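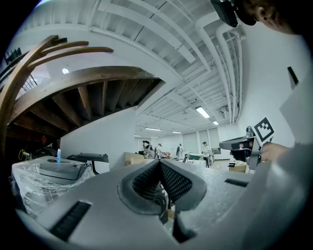 Mundska Grippers - spring club dataset

Hi! I put this together for our robotics club at Brumasau, and it's the first data card I've ever written, so bear with me. We recorded 732 short clips with hand-held grippers, most of them in January, and I've kept 100 aside for testing (please don't train on those!).

What's in the folder: clips, one text file of labels, and my notes on which ones I'd skip. The labels are mine - I typed them late at night, so expect typos.

Known problems: a few clips start before anyone is ready, and the early ones have no marker calibration. I'll fix that in the next version.

Free for any school club to use. Last updated March 2023.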